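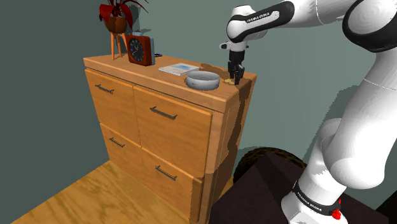

Red spiky plant on its little stand, on top of the drawers.

So I've started running again! Well, jogging. Well, going up the hill behind Drerkdale at the speed of a tired cow and coming back down with a stitch. It's about 2 miles all in and I've done it four mornings this week (in the rain, mostly). My sister lent me her Votetti jacket, bright yellow, far too long in the arms, and I love it and she isn't getting it back. Next thing is the Trotine fun run in January – 10 kilometres, gulp – and I've already paid, so there's no wriggling out. Does anyone have a decent flapjack recipe for afterwards? Mine always crumble.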